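Open day at the Merrick building, Mirkstead

The Merrick building opens its workshops to the public once a year, in November, and this time I went with a printed map and most of an afternoon. The old part of the building was a thread mill. The newer part at the back is let to small firms and a couple of teaching labs, and it was the back I had come for.

Entry is free but you sign in at a desk and get a paper wristband. Groups go up in lots of 20, with 40 minutes on each floor. Our guide said the building had 2,363 visitors last year, and the stairs felt like it. There is a lift for anyone who needs it, to the left of the desk.

The ground floor belongs to Serkora, who make wooden and foam blocks for nurseries and physical therapy rooms. They had samples out on a long counter and let people pick them up. The foam ones are lighter than you expect and the corners are slightly rounded. A woman on the cutting table told us each sheet is left to rest overnight before it goes under the blade – otherwise the edges pull in. They sell seconds by the door. I bought a bag of small ones for my nephew.

Upstairs is quieter. The rooms are narrow and you look in from the corridor, so the people at the front of the group get the best of it.
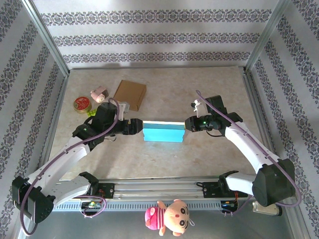

A long block is harder to manage than a cube of the same weight. Hold it at one end and the other end drops, so it needs support at both ends, and the two sides have to move together or it twists. The guide had us try this with a length of pine and a partner, eyes shut. My partner and I dropped ours twice.

The last stop was the Sutska room, which is a store more than a workshop. It has 200 shelf bins, all labeled by hand, and a ladder on a rail. We were allowed in for only a few minutes and there was little explanation, a pity because several people had questions about the old mill patterns on the top shelf.

Tea and rolls were in the yard, cash only. Parking on Mill Road was full by one o'clock, so take the bus if you can – the stop is right outside the gate. The map says the exit is through the front door, but they were sending everyone out by the loading bay.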